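Four hundred demonstrations of pushing a block

I spent part of last winter at Jerkumell, a small outfit that collects robot demonstrations for other people's learning projects. My job was to hold a controller and push things. I want to write down why I came away doubting the whole pitch, because the pitch has only gotten louder since then.

The pitch goes like this. Programming a robot is hard and expensive. Showing a robot is easy. Anyone can do it. You grab the arm, or you grab a joystick, you do the job a bunch of times, and the machine picks it up from you the way an apprentice would.

I have trained apprentices, in a cabinet shop, for a good many years. The comparison bothers me more than anything else in the sales talk.

An apprentice watches you do a thing twice and then asks a question. Usually it is an annoying question. Why did you flip the board? Why that clamp? Half the time I had no answer, and working one out was how the kid learned and how I learned too. An arm being driven by remote control asks nothing. It records where you went. If you went left out of habit, or because your thumb was tired, that goes in the pile with everything else and gets the same weight as the moves you meant.

The task I did the most of was called Vuliletti on our sheets, and I never found out what the name meant. You got a line of text, something like "push the yellow half circle over to the green star," and you pushed it there with a plain rod. No fingers, no grasping. I logged 517 of these. The reviewers kept 490.
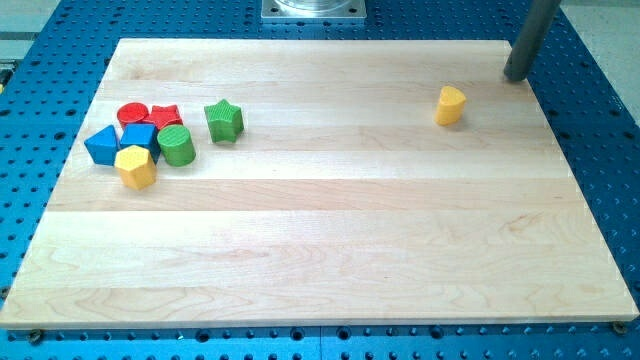

The Vuliletti board: eight blocks, two each in red, blue, green and yellow.

Look at how much has been taken away before the teaching even starts. Bright colors. A flat pale board. Good even light. Shapes that a four-year-old could sort. I understand why you would begin there, and I don't sneer at it. You have to begin someplace. What I object to is the jump from that board to somebody's kitchen, or to my old shop, which gets made in one sentence in nearly every presentation I have sat through.

And even on that board it was not easy, whatever "anyone can do it" is supposed to mean. A round block pushed off center slides away from you. A star turns when you catch one of its arms. After my first 200 I had gotten decent, which means I was doing it differently than when I began. So which of me was the teacher? I asked, and was told that variety in the data is good. Fine. A week later we got a note asking us to please be more consistent.

I will be fair about the 27 that got thrown out. Some of them were plain bad, me daydreaming. But several were ones where I overshot, backed off, came around the other side and nudged the block home. In a shop that is the part worth watching. Any fool can show you a clean cut. Getting out of trouble is the trade. As far as I could tell, our rules treated recovery as a mess to be swept up, and then people further down the line wondered why the trained arm had no idea what to do once a block got away from it. I am told other places keep these on purpose. Good for them. They should say so louder.

Karagiannis, the firm that bought our recordings, likes to say that its customers will need 400 demonstrations for a new task. I would like to know who is going to sit there and do them. They talk about it as though it costs nothing, as if the person with the controller were a faucet you turn on. By the end of an afternoon my wrist ached and I was giving them pushes I would have been ashamed to show an apprentice. Multiply that by every new part and every new table, and then again when somebody moves the lamp.

I don't think showing is worthless. I watched an arm trained on our work do some pushes I would have sworn were mine, down to a silly little tap I give at the end, and the hair stood up on my neck. It is a real thing and I was glad to see it. But the tap does nothing! It is a tic. The machine learned my tic along with the job and had no way to tell one from the other, and the people cheering in the room couldn't tell either.

What I would ask of the next salesman who comes through is pretty modest. Tell me how many hours a person sat in the chair. Tell me what you threw out. Then move the board to a different table while I watch, and let me pick the table.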